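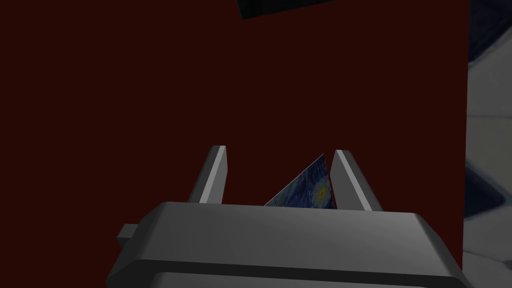 Moving from a Wheelchair to a Car Seat with a Transfer Board

My mother started using a transfer board the year she turned seventy, and for the first few weeks we did nearly everything wrong. We parked on slopes, we forgot the brakes, we tried it in a long wool coat. Since then I've helped a good many families in our little group learn the same thing, and I've been asked so often to write it down that I finally have. Get yourself a cup of coffee, because I do go on a bit.

These steps are for a person who can sit up fairly well and has some strength in the arms, with one helper standing by. If the person you help can't sit without support, or has had recent hip or back surgery, please see your occupational therapist before you try any of it. An hour with a good therapist is worth more than this whole page. Ours was Viktória Kozma, and a lot of what follows is simply what she drilled into us in our own driveway.

What you'll need

A transfer board long enough to reach from the chair to well onto the car seat, with a few inches resting on each side. Car transfers want a longer board than bed transfers do, and the short one we had for the bedroom was no use at all. We have the curved Plevemik, which goes around the wheel nicely, though a straight board is fine if your chair has low wheels or wheels that come off.

A gait belt, the wide webbing kind with a buckle.

A thin, firm cushion if your car seat is low or deeply scooped. Skip the big fluffy ones.

Long pants for the person transferring. Bare skin sticks to the board and then drags, and that can tear fragile skin. Sweatpants are lovely. Slippery raincoats are not, and neither is anything with a back pocket full of keys.

Check the weight rating printed on your board and add up everything honestly, winter clothes included. If there's no rating on it anywhere, don't use it for this.

Getting the car ready

1. Park on level ground, away from the curb, with enough room to open the passenger door all the way. A curb between the chair and the car makes one surface much higher than the other, and you'll be fighting it the whole time.

2. Put the car in park, set the parking brake and turn the engine off.

3. Slide the front passenger seat back as far as it goes, and recline the backrest a little. This gives the head more room to clear the door frame. Mother is tall, and we recline it more than most people would need to.

4. If your seat goes up and down, set it level with the wheelchair cushion, or just a touch lower. Going slightly downhill is easy work. For the trip home from wherever you're going, raise it a touch above the chair instead, if you can.

5. Roll the window down if the person likes to hold the door. I'd still rather they didn't, as a door can swing, but I know some people feel lost without it. In that case the helper should stand so that the door can't move.

Setting up the chair

6. Bring the wheelchair in beside the seat, facing the same way as the car, then angle it so the front of the chair points in a bit toward the dashboard. Get as close as you can. Then look again and get closer — I have never once seen a beginner park too close.

7. Lock both brakes. Give the chair a little shove to be sure. If it's a power chair, turn the power off as well, so a sleeve can't catch the joystick.

8. Swing the footrests away, or take them off and put them somewhere you won't trip on them. I put ours on the back seat straight away, after driving off without them in August and having to turn around.

9. Remove the armrest on the car side.

10. Buckle the gait belt around the waist, snug, with room for your fingers to slide under.

Placing the board

11. Ask the person to lean away from the car. Slip the end of the board under the thigh and hip nearest the car, about halfway under, aiming it slightly down so it doesn't pinch. Watch for clothing bunched up in front of it.

12. Rest the other end well back on the car seat. Press down on the middle with your hand. It should feel steady and shouldn't tip. If it rocks, that's where the thin cushion comes in, laid on the car seat to fill the dip.

13. Remind everybody about fingers. Hands go flat on top of the board or on the seat, never curled around the edge.

Making the move

14. Decide on feet first or bottom first. Most people do better bottom first, with the feet staying on the ground until they're seated. Mother likes to put her inside foot in the car before she starts, and that works for her. Try both on a day when you have no appointment to get to.

15. The helper stands in front and a little toward the car, knees bent, holding the belt. Don't pull on the arms or under the armpits. You're there to steady and guide, and the person does as much as they can.

16. Count to 3 together, out loud. On 3, the person leans forward and away from the car, pushes down with both hands, and scoots a few inches. Then rest. Then again. Small scoots! Five or six little ones are far kinder to the shoulders than one big heave.

17. As you get near the door frame, have the person tuck the chin and lean forward. I put my own hand up against the top of the frame, so if there's a bump it's my knuckles that get it.

18. Once they're fully on the seat, lift the legs in one at a time, supporting behind the knee and at the heel. Lean them gently toward the middle of the car and slide the board out.

19. Straighten the backrest, smooth out any wrinkles in the clothing underneath, take off the gait belt and do up the seat belt low across the hips.

Getting out is the same thing backward, and it is usually harder, so allow yourselves a few extra minutes. If it stops going well halfway across, go back to whichever seat is nearer and start over. There's no shame in it, and we still do it now and then.

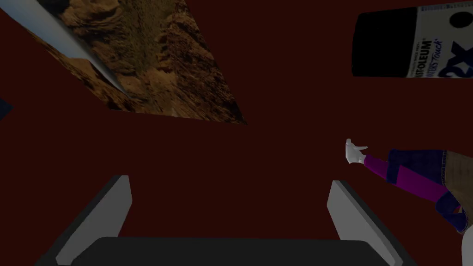
Nolau, August

A few additions, after letters from readers. Kohei Morikawa wrote to ask about two-door cars. The wide door is a help, but it's heavy and it needs a great deal of space beside it, so measure your garage first. He also wipes his board with mild soap and dries it well, and I've taken up the habit myself. Please don't use furniture polish or wax on a board. It makes it much too fast.

Several of you asked about pickup trucks and tall vans. If the car seat is more than a couple of inches above the wheelchair cushion, a board by itself is the wrong tool, and you'll want to talk to a dealer about a lift or a turning seat. Ask to try it in your own vehicle before you sign anything.

And for those who wanted to know how we carry the board, it goes behind the driver's seat in an old pillowcase, standing on its edge.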